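Two-finger gripper: finger pads not meeting parallel after linkage swap
Tool Setup and Repair > Grippers

pultunham_bench
Replaced both finger linkages on our Brundent two-finger tool at cycle 3473. Since then the pads touch at the tips first and leave a wedge of daylight at the heel. Pivot pins are new, center plate is original. Cloth picks drop from the lower corner. Is this shim work or did I get a bad pair?

kettlering
Check the pins before you shim anything. If one is seated high, that finger rides up and you will chase it forever. Back both off, close the fingers by hand on a flat bar, then tighten left and right in turns.

ohm_and_a_half
Disagree. A high pin gives you a vertical offset between the pads. Tips touching first is toe-in, and toe-in comes from the bracket. Swap the brackets side to side and see if the fault moves with them.

pultunham_bench
Pins reseated, no change. Will try the brackets. Blue ridged pads, open, over the light blue cloth:

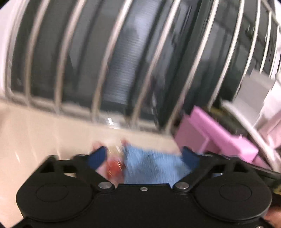
Pultunham, April

Brackets swapped. The wedge is smaller but still there. It grips the middle of the cloth and loses the edge.

kettlering
Then it was partly the pins. You had two faults.

ohm_and_a_half
Or one bracket is bent and the other is slightly bent. Put each on a surface plate before you credit the pins. Also look at pad wear. We run Climby pads on the same linkage and the ridges go at the tip first. Ours were done at 952 cycles on toweling - less on anything coarse.

pultunham_bench
Pads have 664 on them. Left bracket rocks on the plate, right one sits flat. Ordering a left.

dv_tolerance
Ask for the revised one. Ours came in an Ivanov kit with part suffix 164, and the web is thicker beside the triangular opening. Old and new can be mixed, but reset the closing stop afterward.

kettlering
I would not mix them. Different stiffness, different closing force per side.

dv_tolerance
Ours have been mixed since the winter and the pads close flat.

pultunham_bench
Ordered a pair. Will post the gap at tip and heel once they are on.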